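How to reserve a library book and keep your place in the queue

Popular novels at Bremthorpe Library can have a long waiting list. You can join one from home, and it costs nothing.

1. Find the right edition

Search the catalogue by title and author. Large print and audio copies have separate lists, so check all of them. When I reserved the new Hartono novel, the large print list was far shorter than the hardback one.

2. Place the reservation

Log in with your card number and PIN, open the book's page and press Reserve. Choose your pick-up branch before you confirm. I use Carkex Road and collect on laundry day.

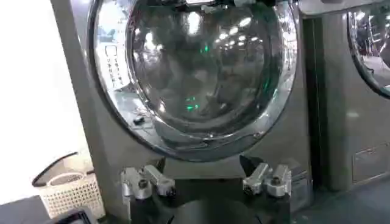
3. Check your position

Your place in the queue is shown under My Account. Don't be put off by a big number – the library buys more copies when demand is high. A list of 100 people can move quickly if there are 30 copies going round.

If you're going away, use the Pause button. You keep moving up the list, but no copy is sent until the pause ends. I paused two books for most of December and they both arrived in January.

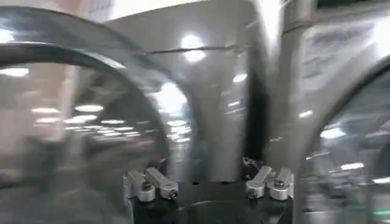 Pausing has to be done before the book is marked In Transit. After that you'll need to ring the branch and ask them to pass it to the next reader.

4. Collect it

You'll get an email when the book is on the reservations shelf. Take your card with you. Books are shelved by surname, so mine are under A for Acharya.

5. Read it in time

Reserved books can't be renewed if someone else is waiting. For a long one, divide the pages by the days you have and read a little whenever you're stuck somewhere.
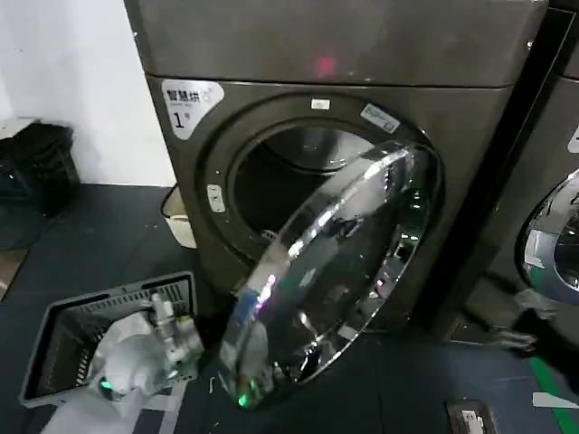 Dryer number 1 at the laundrette.

If you don't finish, return it on time and reserve it again straight away. Note the page you reached.

Rajeshwari Acharya
Updated Tue 21 August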